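Polero shelf tasks: notes for users of the data

Last edited 23rd August. Maintained by Thitima Yensuk, Flullville.

We use cookies to remember your settings. Accept | Manage

# What this is

Polero is a small set of recordings of two robot arms working at one table. The chores are the kind done every day at a bathroom shelf or behind a shop counter: take a bottle from a rack, put it back, move a round container from one holder to another. We wanted to know if a machine can do this work yet. My short reply is: partly, and slowly.

# Contents

- 300 episodes, two arms
- 53 of them marked as failed, and kept in the set
- views from the wrist and from above the table

# Clear plastic

The holders are transparent, and this is the hardest part of the set. A person finds the edge of such a thing by touch. The arm has to find it from lines of glare, and the glare moves when the arm moves.
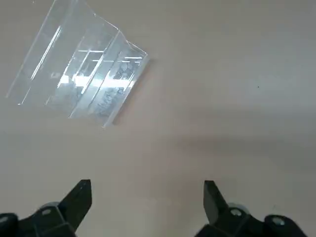

*Wrist view, gripper open, clear acrylic piece on the tabletop.*

If you train on depth only, please check these episodes by eye first. In our tests with the Cordier baseline, depth was often missing on the facets and the fingers closed too early.

# Bottles and containers

Bottles are easier. They have a label and a coloured cap, so the model has something to look at. The difficult moment is putting one back on its side without pushing its neighbour.

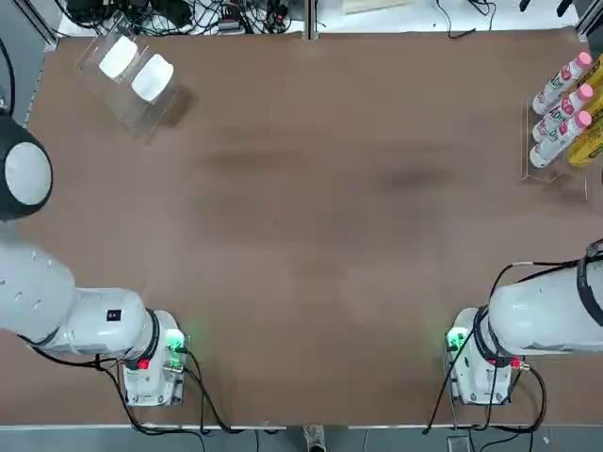

Round containers are somewhere in the middle. Their tops are plain and glossy, and when two sit side by side the policy sometimes goes for the space between them. We did not correct this in the labels.

# Known limits

One table, one colour of surface. Do not expect results to carry over to a real shop. A second set, Trilelura, is planned for November with almost 800 episodes and a lighter table.

3 comments · 2 shares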